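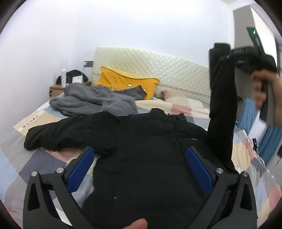 A black jacket with a zipper, spread out on a bed.

Does a Jacket Make You Warm?

Grown-ups say it all the time: "Put on your jacket, it will warm you up." Should you believe them? Let's check.

Try a test. Lay a thermometer on a table and write down the number. Now wrap it in your thickest jacket and wait 200 minutes. If jackets make heat, the number should go way up. It won't, unless the room got warmer too. A plain jacket has no heater in it.

So where does the heat come from? You! Your body turns food into heat all day and all night. On a cold day that heat leaks into the air. A jacket slows the leak, mostly by holding air still. Air that can't move around is bad at carrying heat away.

Now be picky about what you read on labels. Suppose a tag says "Plumik filling, 771 warmth points!" What is a warmth point? Who measured it? Was it windy? If the tag doesn't say, the number doesn't tell you much. A jacket with 1,240 points might be warmer, or the company might just like big numbers.

What about "black jackets are warmer"? That one is partly true. Black cloth soaks up more sunlight than white cloth does. But at night, or inside a closet, there is no sunshine to soak up, so don't count on it.

One more to test: does a jacket keep an ice cube frozen longer? Put one cube in a bowl and another in a bowl wrapped in a jacket. Make your guess before you look.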